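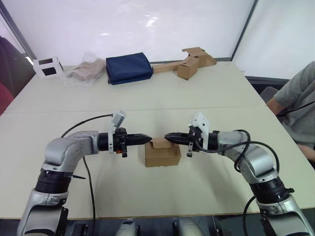 Moving a big desk top up to a second floor flat, narrow stairs, and I can't decide whether to pay someone or just do it with my brother. The top won't come off its frame without wrecking the screws (already tried two). It's a plain white top, same sort of thing as the table in the photo, and I'm worried mainly about scuffs because white shows everything. Landlord is also fussy about the stairwell paint. Trunel quoted me by the hour with a 2 hour minimum. Drondeo wants a fixed price but won't say if stairs are extra. Anyone used either? Need to be out by the end of May so not loads of time.
Minttu Väisänen
Posted Wed 31 May

Bit late for end of May then! Used Drondeo for a wardrobe, stairs WERE extra, they told me on the doorstep. Get it in writing. Lads were fine otherwise.

On the scuffs, old duvet cover round the top, then cardboard on the corners, then tape. Tape on the cardboard only, never on the white, it pulls the finish or leaves a sticky line you'll be rubbing at for weeks. Stand it on its long edge for the stairs and have the stronger person at the bottom. Measure the turn on the landing first, not the door. Everyone measures the door. I had 7 cm to spare at the door and got stuck on the landing for 30 minutes with a neighbour waiting to get past.
Raluca Tudose

Stripped screws: wide rubber band between screwdriver and screw, push hard, turn slow. Worked on mine. If it doesnt, a screw extractor from any hardware shop. Top off and legs separate and you wont need movers at all.
Nelli Valtonen

Agree with Nelli, try the screws again first. Never heard of Trunel sorry
Elfriede Hollenstein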